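Up at 5, couldnt sleep. Open house is over, thank God, and I still have 32 report comments to write before the end of April. Did four of them over toast. All four say "a pleasure to have in class." Deleted two.

Drove in the back way past Bassi's because of the roadwork. Staff meeting first thing. Head wants us to decide about the late bus. Ranum has one, Jatdale has two, and we've got parents sitting in the parking lot with the engine on. Cost is the problem, as always. 530 a week for the small bus, 800 for the big one, and the small one only seats 30. I said get the small one and see who signs up. Got a look.

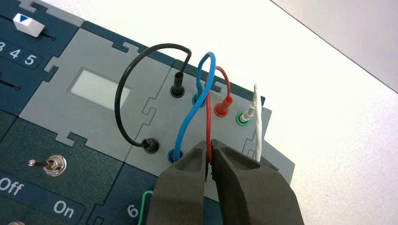
Then the homework thing again. Lower grades want none at all, upper grades want more, and middle school (me) gets asked to "bridge." Bridge what. I have kids reading two years ahead and kids who havent finished a chapter book since summer. Wrote BRIDGE on my agenda and underlined it till the pen went through.

Second period went well though. Poetry, of all things. Read them the one about the ferry and they went quiet, the good kind. Third period, same poem, disaster. Fire drill in the middle. Came back in and half of them had lost thier place and the other half had lost their shoes?? Didn't ask.

Lunch at my desk. Cold noodles.

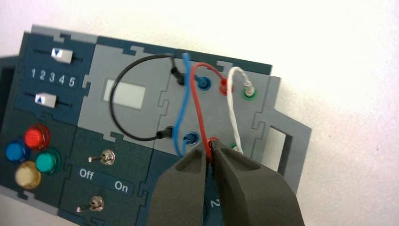
Task board, with the two sliders.

Afternoon was scholarship interviews, second round. I'm on the panel till five every day this week. Nice kids, very coached. One girl forgot her speech completely and just talked about her grandmother's chickens for ten minutes and I wrote "yes" in big letters. Rest of panel not so sure. We'll fight it out tomorrow.

Told them again I think the essay should go. Who's writing these, the kids or the uncles.

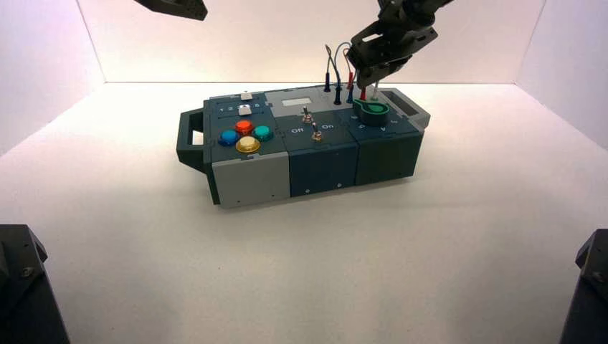 Misaki Morikawa said she'd keep the essay but have them write it in the room, half an hour, pencil, no phones, and then at least we'd be reading the right person. Hm. Hadn't thought of that. Annoyed I hadn't. Said I'd write it up for the head, so now thats mine too.

Home late. Rain. Dog had been in the recycling.

Tried to do more comments and ended up on the Vollurik trip instead. Forms, packing list, who's rooming with who. Three sets of parents want the same thing, which is their kid not with the other two.
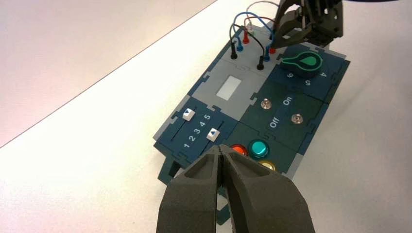

So do we still take sixth grade if the late bus eats the trip money? Only for the day, I think, and the overnight stays with seventh and eighth. Going to hate telling them. Will do it after the poetry quiz so it's all one bad mood.

To do: permission slips, call the dentist, find blue folder, comments comments comments. Ask about getting the radiator in my room looked at, its been clanking since winter.

Bed. Alarm set for 5:30 this time.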